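Wevum Bench Arm Cell: Demonstration Visits at Taltunbridge 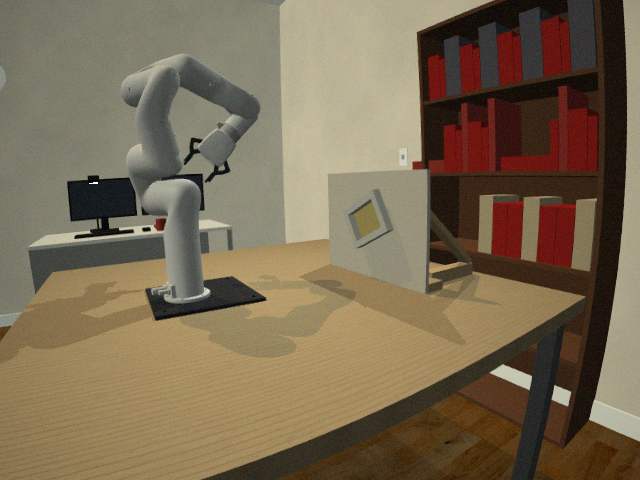 The Wevum bench arm cell is sold as a complete station: arm, mounting plate, two-finger gripper, controller and the Nemumik simulation package. Visitors to the Taltunbridge demonstration room run each task in simulation first and then on the physical cell next door. The simulated room is the same file that ships with Nemumik. The arm sits on a square black plate near the middle-left of a wooden desk, and the upright gray board with the tilted yellow square is on the right half. The tilted square is the object of the alignment task covered under Session content. Shadows are rendered and can be switched off for vision tests.

Next open day: 2026-04-11
Further dates in May on request.
Places per session: 12
Session length: 90 minutes
Location: Venckus building, ground floor, Taltunbridge
Product code for the full cell: 3338

Session content

Part one covers setup. The operator loads the room, sets the base position of the arm and checks that the mounting plate in the software matches the hole pattern on the bench. The base can be moved by typing coordinates or by dragging. Typed coordinates are preferred for anything that will later run on hardware.

Part two is the alignment task. The gripper starts open and clear of the board. The arm approaches one corner of the square, closes the fingers and turns the square until its edges are level. The starting angle can be fixed or drawn at random within limits set by the operator. With a random angle, the approach path is planned again for each run, and the session host shows the planner log on a second screen.

Part three repeats the task on the physical cell. Speed is limited to 80 percent of the programmed value during visits. One visitor at a time may stand at the operator panel. The others stay behind the marked line until the arm is parked.

What the demonstration does not cover

Force-controlled insertion, two-arm work and conveyor tracking are not part of the open day. Parts brought by visitors can be tried on the gripper if a drawing has been sent in advance. The drawing should show grip width, mass and surface finish. Parts with oil or loose powder on them cannot be accepted in the room.

Supplied with the cell

Arm with base flange and connector cable
Square mounting plate, drilled at the corners
Two-finger gripper with spare finger pads
Controller and operator panel
Nemumik license, single seat
Room file and alignment task file
Board, support stand and framed square for the alignment task

The desk is not supplied. Any rigid bench will do if it accepts the plate bolts and does not rock. Benches with a curved front edge need the plate set back far enough for all bolts to pass through full-thickness material. The drilling template in the manual is printed full size; check the scale bar with a ruler before drilling.

Software notes

Background objects in the room file, such as the bookshelf and monitors, are fixed and have no effect on motion planning unless collision checking is turned on for them. It is off by default. Customers who place the arm near a wall or shelving should turn it on and replace the stock furniture with their own measurements.

Room files saved in older versions of Nemumik open normally, but surface textures may reset to plain gray. Saved positions and task settings are kept. Shadow and lighting settings are stored with the room, and gripper settings are stored with the task.

Booking a visit

Visits are arranged by Sarmīte Vaher in the demonstration office. State the number of people attending, whether anyone has used the operator panel before, and whether a part drawing will follow. Closed shoes are required. Long hair and lanyards must be secured before part three.

A laptop is useful but optional. The room file can be copied at the end of the session together with a trial license, which runs on one machine and saves task files in the standard format. Trial licenses do not connect to a controller.

Quotations for the full cell, or for the arm and plate only, are issued after the visit by the same office.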